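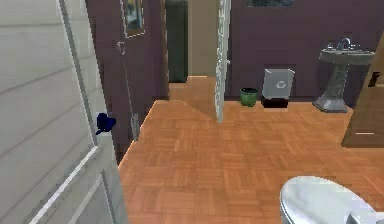
Bathroom in the simulated house, door open, sink and bins along the back wall.

Uneck puts house robot through chores, results mixed

ENGELBRECHT, October 2021 - Home robots still can't be left alone with the housework. Thats the short version of new test results out from Uneck, the company behind the Tredix household software.

Tests were run in a simulated house, not a real one. Bedrooms skipped this time. The job list was plain stuff: get through a door, find an item, pick it up, put it where it belongs. Doors were the slow part, Uneck said. Round knobs worse than levers.

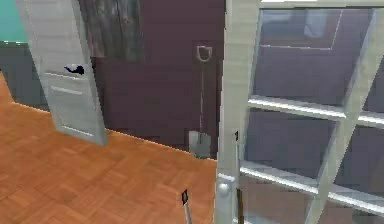
Glass doors gave trouble too, according to the company, with the software sometimes reading a pane as open space. An update is in the works. Long-handled tools are on the list for the next round and could be dropped if the grip work runs late.

Pickup went better. Out of three small-item tasks, two were finished without help. The third timed out. Uneck did not say how long the robot was given, and didnt answer a follow-up by press time.

Retail chain Lestivano, which wants machines for restocking and after-hours tidying, is watching but has not signed anything. A store trial was talked about over the summer. Still just talk.

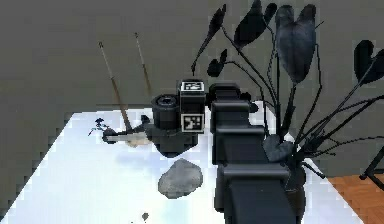

So can a robot clear a table yet?
Sometimes, if the items are few and spaced out, and a person is ready to step in.

Cost is the other open question. Uneck gave no price for Tredix and says it has no plan to sell to homes before the store version is done.
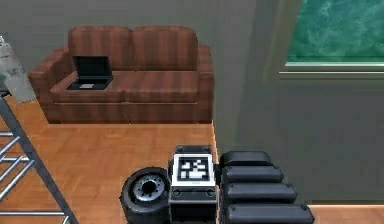

What's next

Two more rounds of testing, starting with living room jobs. Soft seats are expected to be harder then tabletops, since things sink in and slide. Lestivano says it will decide on a store trial after it sees those numbers.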